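September, bench notes, 8:40 am

Continuing the adhesive comparison for the Lernano enclosure lids. The question is still whether we can drop the screws along the long edges and bond the lid instead, keeping only the corner fasteners for service access. Lucía Aguirre wants an answer before the tooling quote goes out, and the quote assumes screws everywhere at the moment.

Adhesives on the shelf

Two products left in the running. Susturen is a two-part epoxy, gray when mixed, with a short working time. Grullow is a one-part moisture cure and much softer once set. The third candidate was dropped last week after it crept under static load at room temperature. I have kept the leftover cartridge but marked it do not use, and the coupons bonded with it are in the scrap bin.

Surface prep

All coupons abraded with the same medium pad, wiped with isopropyl, left to flash off, then wiped again with a fresh cloth. I stopped using the blue shop towels for the second wipe. They leave lint on the abraded surface and it shows up as pale streaks in the failed joint. The white lint-free ones are in the second drawer.

Bond line set with glass beads mixed into the adhesive. Without the beads the Susturen squeezes out almost completely under the clamp and the joint reads low, which I think explains the poor numbers from the first batch. I am throwing those numbers out. Anyone looking back through the log should ignore everything before the change to beads.

Cure

Susturen: overnight at room temperature, then 2 hours in the small oven. Oven set point was low by a few degrees against the thermocouple, so I raised it and wrote the correction on the tape by the dial.

Grullow: left on the bench under the damp cover. The supplier sheet gives a full cure figure for a thin bead in open air. A lap joint is closed on both faces, so moisture only gets in from the edges, and I allowed twice the time. One coupon opened early as a check was still tacky in the middle. The remaining ones stay clamped until the edge bead passes the fingernail test and then one more night.
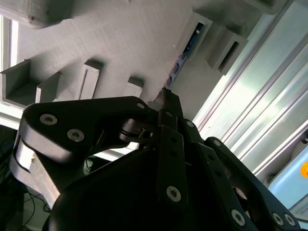
Lap shear results so far

Susturen, beaded, abraded: 9 coupons pulled. All failed in the adhesive and left material on both faces, so prep looks adequate. Peak loads are grouped closely apart from one low value. That coupon had a visible void at one corner and I have flagged it in the log -- still included in the average for now.

Load limit on the frame is set to 3,000 N. None of the Susturen coupons reached it. If we go to the wider overlap it will have to be raised, and the grips should be checked for slip first. The left grip face has worn smooth near the top and I had to reseat two coupons after they walked during preload.

Grullow: nothing pulled yet. I expect lower peak load and far more travel before failure. For the lid this may matter more than strength, because the lid and base are different materials and will move against each other as the box warms up in service. A stiff joint puts all of that into the ends of the bond.

Thermal cycling

Chamoun ran the same kind of lid bond on their older housings and reported edge cracking after cycling, but their note doesn't say which adhesive grade or what bond line they used, so I am treating it as a warning and not as data. I have asked for the details.

Our plan is 125 cycles for each adhesive, with inspection by dye penetrant at the end. Chamber is booked. Samples go in on the middle rack, away from the fan outlet, with one dummy coupon carrying the thermocouple. Ramp rate stays at the slower setting. The fast one overshoots at the top end and the controller takes roughly ten minutes to settle.

Open items

Replace left grip face, or at least swap it with the right one.

Order more lint-free wipes and one more tube of beads.

Ask Lucía whether the lid has to come off in the field. If it does, the Susturen is a problem whatever the shear numbers say. I tried to open a bonded corner with a heated blade and took a piece of the base with it.

Recalculate the overlap for the narrow edge. The drawing shows a land width that doesn't leave room for the bead and the gasket groove together.

4:15 pm -- Grullow coupons checked, edge bead firm on all but the thickest. Left them clamped. Cover re-dampened.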